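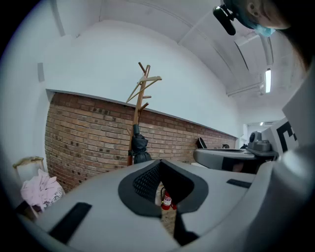 Sukeo Handgreifer, Bausatz für die Heimwerkstatt

Lieferumfang: ein Paar (links und rechts), Markerwürfel zum Aufstecken, Schraubentütchen, Aufbauheft auf Deutsch
Artikelnummer: 214
Druckteile: hellgrau, matt
Bauzeit: 3 gemütliche Abende

Der Sukeo ist bei uns in der Gemeinschaftswerkstatt entstanden, und man merkt ihm hoffentlich an, wie viel Freude darin steckt! Nikola Zalewska hat die ersten Backen noch am Küchentisch gezeichnet, und seither haben wir das Gehäuse so oft umgebaut, dass wir uns über manche alte Version selbst wundern (die mit dem Gummiband zum Beispiel, reden wir nicht davon). Geblieben ist ein Greifer, den Sie in die Hand nehmen, mit dem Sie ganz normale Dinge anfassen und dessen Bewegungen Sie später auf Ihren eigenen Roboterarm übertragen können.

Wer zu Hause übt, fängt am besten mit etwas Weichem an, das nicht gleich zerbricht. Schuhe sind wunderbar, weil jeder welche hat und weil ein Schaft sich ganz anders greifen lässt als eine Sohle.

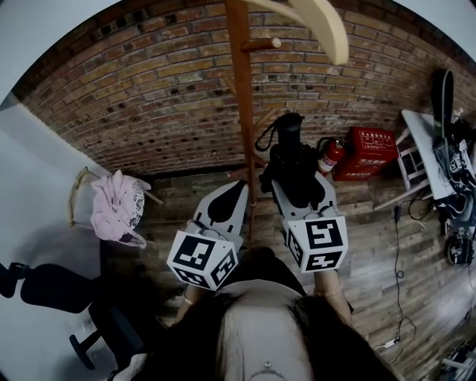
Sukeo-Paar mit Markerwürfeln, rechts mit einem schwarzen Stiefel zwischen den Backen.

Die Würfel bitte erst aufsetzen, wenn die Schrauben am Gehäuse fest sitzen, sonst kalibriert man zweimal. Im Heft steht dazu auf Seite 21 eine kleine Skizze. Die Polster sind Verschleißteile und halten in unserer Werkstatt nearly 1000 Griffe, danach gibt es sie einzeln unter dem Namen Nakton.

Passt zu: Armhalterung Sikdale, Tischstativ Balogh
Nicht enthalten: Kamera, Kabel, Rechner

Fragen zum Aufbau beantwortet Nikola gern selbst, meistens abends, wenn es in der Werkstatt ruhiger wird. Schreiben Sie einfach dazu, wie weit Sie schon gekommen sind. Die nächste Charge packen wir im März.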